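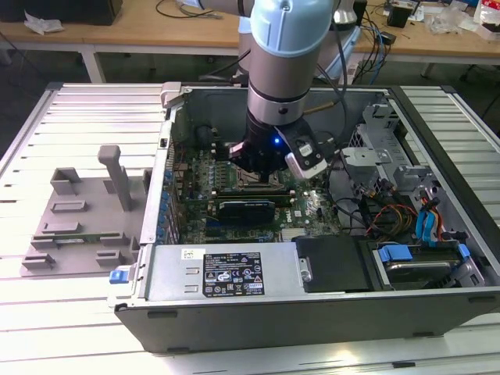
Desktop tower on its side with the panel off, Dell motherboard showing.

Household Tips: Getting Your Stuff Off a Social Site Before You Close the Account

Last updated July 6, 2022

Most of the mail this month was about Plokunari and its new rules on who can see old albums. Several readers want to leave and don't want to lose ten years of family pictures on the way out. The steps below work for Plokunari, and with small changes for Firka and most other sites where you post photos and short notes.

Before you start

Set aside an evening for asking for the file and another for sorting it. The site may take several days to put your file together, so don't plan to do everything in one sitting.

Check that you can still get into the email address on the account. The download link goes there. If it's an old work or school address you no longer have, change it first and wait for the confirmation message.

Write your password on paper and keep it by the computer until you are done. You will be asked for it more than once.

Don't announce that you're leaving yet. People will start sending you messages, and anything that comes in after you ask for your file won't be in it.

Asking for the file

On Plokunari, go to Settings, then Your Account, then Request a Copy. Choose "original size" for photos. The page comes up with "reduced" already picked and it's easy to miss.

On Firka the same thing is called Archive and is at the bottom of the Privacy page. Firka lets you pick a range of years. If your connection is slow, ask for two or three years at a time.

Tick the box for messages if you want them. They are left out otherwise.

The link stops working after a few days – the email will say when. Download the file at home, to a computer, and not to your phone.

What you get

You will have one big zip file. Mine was 891 MB, with 3,203 photos and 314 posts in it. Don't open things from inside the zip. Right-click it, choose Extract All, and let it finish.

The folders have dull names such as "media_a" and "media_b". There is usually a file called index.html near the top. Open that one in your browser and you'll see your posts in order, more or less the way they looked on the site.

Captions are often stored apart from the pictures. If you had a good caption on a photo, the words will be in the posts file and the photo will be called something like a long number. I renamed the ones I cared about and left the rest alone.

Comments from other people may be missing, or may show up without names. If a certain thread matters to you, open it on the site while you still can and print it to PDF. Long threads need to be expanded all the way first, including the "more replies" links.

Check before you delete

Pick a few albums from different years and compare them with the site. Look at the oldest ones with special care. Lucyna Makowska wrote to say that everything she had posted before the site's redesign came through as small thumbnails. She asked for the file a second time and got the full pictures.

Play a couple of videos all the way through.

Look for group albums. Pictures you added to somebody else's album may not count as yours. Open the album and save them one at a time, or ask the person who owns it to send you a copy.

Where to put it

Keep 2 copies, on different things. I use the desktop computer and a plug-in drive that stays in the hall closet. A paid online folder is fine for one of them, but I wouldn't use another social site as storage.

Label the drive with masking tape and a marker: what it is and the year. Plug it in every January and open a few files.

Name the main folder with the site and the year you left. "Plokunari to 2022" is plain enough that someone else in the house could find it.

Closing the account

Look through your list of other accounts first. If you've been using "Sign in with Plokunari" on a shop or a recipe site, set up a normal password there. Rosimeire Lopes lost a Chuensuk grocery login this way, with her saved lists in it, and customer service couldn't bring it back.

Take the app off your phone after you close the account, not before. Some sites send a code to the app as the last step.

"Deactivate" and "Delete" are different buttons. Deactivate hides your page and keeps everything. Delete removes it, usually after a waiting period, and on most sites signing in during that time cancels the whole thing. Put the end date on the kitchen calendar and stay out until then.

Save the email that says the account is closed. Put it in the same folder as the pictures.

From readers

"Make a list of birthdays before you go. I had no idea how many I only knew from the site." – Cremilda Bragança

"I printed forty of the best ones at the drugstore and put them in a Lanton album, the kind with the sticky pages. My mother looks at it more than she ever looked at the computer." – Adalberto Caldeira

A correction: an earlier version of this page said Firka keeps the archive link open for a month. It is one week. If yours has run out, go back to the Privacy page and ask again. There's no charge for a second request.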